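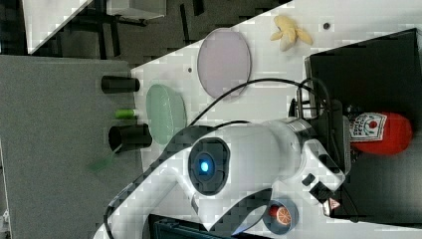

Skoryk to Open Second Repair and Reuse Shop in Rukuvley

URELTON – Skoryk, the household goods repair and resale company based in Urelton, will open a second shop in Rukuvley in June. The new location will take in used toys, kitchenware, small furniture and lamps, repair what can be repaired, and sell the goods at a fixed price per shelf.

The shop takes over the former Voser building, which has stood vacant since the flooring retailer moved out. It has 900 square feet of sales floor at the front and a workshop of similar size behind it. Customers will enter from the parking lot side. The old street entrance will be used for drop-offs only.

"People from Rukuvley have been driving over to Urelton with a full trunk for years," said Lesia Sydorenko, managing director of Skoryk. "A lot of them asked when we would come to them. The rent had to be right and the building had to have a loading door, and this one does."

The Rukuvley shop will employ 23 people, most of them part time. Hiring for the sales floor is complete. Skoryk is still looking for two repair technicians with experience in small electrical goods, and applications can be handed in at the counter in Urelton.

Costel Stan, who has run the workshop in Urelton for six years, will move to Rukuvley as shop manager. Viorica Voicu will take over his position in Urelton.

Donated items will be checked at the door. Skoryk accepts complete toys and games, dishes and pans without chips or cracks, hand tools, and chairs or side tables that one person can carry. It does not accept mattresses, car seats, bicycle helmets, large appliances or anything that has been recalled by its maker. Donors who are unsure may call ahead.

"Please tape the lid on puzzles and put the screws in a bag," said Stan. "It saves us a whole morning."

Goods that cannot be sold will be taken apart for spare parts, with the remaining metal and hard plastic sent to a regional recycler. Clothing and books will continue to be handled at the Urelton shop only.

The new shop will also host a repair evening once a month, starting at 6 p.m. Visitors can bring one item and work on it at a bench with a technician. There is no charge for the bench, and parts are sold at cost. Places are limited and can be reserved at either shop. Demyd Kushnir will lead the first session, which covers table lamps and cords.

For the opening week, the first 200 customers to bring in a donation will receive a voucher for 35 percent off one purchase. Vouchers are valid at both locations until the end of the summer and cannot be exchanged for cash.

Opening hours in Rukuvley will be 10 a.m. to 6 p.m., with drop-offs accepted until 5 p.m. Hours in Urelton remain unchanged.

Press contact: Ro-un Byun, Skoryk, Urelton office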